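Zip-Top Bags for Small Parts and Papers: Common Questions

By Hacer Coşkun
June 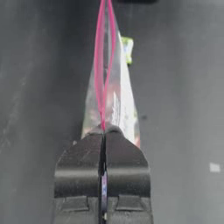

What kind of bag should I use for spare parts and papers?
Clear zip-top bags are what we use for nearly everything in the Vesden storage room. You want to see what you have without opening it. The seal can be any color, but a bright one is easier to find with your fingers and your eyes, and a pink zipper like the one here stands out well against clear plastic. Put a folded paper inside with the item and you won't need to write on the bag.

How do I tell if the bag is closed?
Run your thumb and finger along the whole seal, then look at it from the side. The two strips should lie together from one end to the other. If they separate anywhere, the bag is open at that spot, even if both ends are shut.

Should the label go inside or outside?
Inside. Stickers peel off when the bag is folded or rubbed. Print the label on plain white paper, fold it once, and slide it in with the text facing out. For long part names, use 2 lines - smaller type gets hard to read through creased plastic.

Can I reuse the bags?
Yes, if the seal still holds. Wipe them out, let them dry open, and take out the old label. Bags that held oil or glue go in the trash.

How full is too full?
If you have to pull the sides together to close it, move up a size. Screws and brackets will poke through a tight bag.

How do I get the air out?
Close the seal most of the way, lay the bag flat, and press toward the opening. Then close the last bit. This matters mainly for bags that get stacked in drawers.

Where do the filled bags go?
Stand them up in the Kahraman bins, label side forward. Each bin takes 9 medium bags. The Prarkdale shelves are for boxes only.

How many should I keep on hand?
We buy a carton of 190 and reorder when the shelf looks thin. At the last stock check there were 152 left, enough to get through the summer.

Do I need to bag manuals too?
Only the short ones. A folded instruction sheet fits fine, and it should stay with its part. Thick manuals go in the Cinura binder by the door - please put them back after you use them.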